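Used car from Maddocks in Stotgate, timing belt question

Started by jumik_s, 8 October 2023

jumik_s
Hello to all. I am looking at a used hatchback at Maddocks in Stotgate. It has 80 thousand miles, one owner before, and the body is clean. The salesman says that the timing belt was changed by the previous owner, but in the service book there is no stamp for it. He offers to take $374 off the price if I buy it without more questions on the belt. Is this a fair offer, or should I ask them to change the belt before I pay?

S. Hughes
Ask for the invoice. If there is no invoice, the belt was not changed. My sister bought from Maddocks and they were polite, but they repeat what the last owner told them and they don't check it.

GwionR
I disagree a little with Siwan. Many people change the belt at a small garage and lose the paper. My mother did the same with hers. It doesn't mean that somebody is lying.

S. Hughes
I didn't say lying. I said without paper you must pay as if it was never done.

jumik_s
Thank you both. I called them this morning. The salesman looked again and found nothing, only a sticker under the hood with a mileage on it, and the last numbers can't be read. He said that the first digit is a 6, so it could be 60 thousand. It could also be for the oil, I think.

I should explain why I am so careful. In my country I had a small sedan for many years, and I believed the seller about the belt. It broke on the highway and the engine was finished. The repair cost more than the car was worth, so I sold it for parts and took the bus the whole winter. 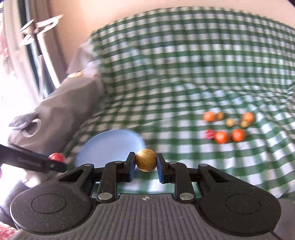 After this I promised myself that I will never again buy a car on somebody's word. But the price here is good and I have seen only two others in this budget, both with rust on the rear arches. So I go back and forth. My start date at the new job is in November and I need to have something by then.

Tello_Paredes
I worked 3 years in a parts store. The $374 will maybe cover the belt and the tensioner, but with the water pump and labor you will pay more. Ask them to do the complete job in their own shop and write it on the bill of sale. For them it is cheaper than for you.

GwionR
Their own shop is slow though. My cousin waited a long time for brake pads there. I would take the money and go to Prosser, he is careful and he gives you the old parts in a box if you ask.

S. Hughes
And who drives it to Prosser with an old belt in it?

GwionR
It is four miles, Siwan.

Tello_Paredes
You can also ask for somebody to take off the upper cover and look. On most engines of this type it is a few bolts. Cracks on the back of the belt or oil on it mean no. But a belt that looks good can be old too, so the look alone doesn't prove much — it only helps you to refuse.

jumik_s
This is useful, I didn't know it about the cover. I will ask them to open it while I am there. If they refuse, I think I have my answer.

MabliRowlands
Check also the date on the tires. They sold me one with good tread, but the tires were older than my marriage.

GwionR
Mom, please.

jumik_s
I will check the tires also. One more question, is it normal here that the dealer asks for a deposit before the test drive? They want it by card and say it is returned the same day.

S. Hughes
No. To hold the car, yes. For a test drive they should only need to see your license.

Tello_Paredes
Same opinion. If you do leave a deposit to hold it, get a receipt with the word "refundable" on it and the plate number.

jumik_s
Good. I have an appointment with them tomorrow after work and I will write what they say.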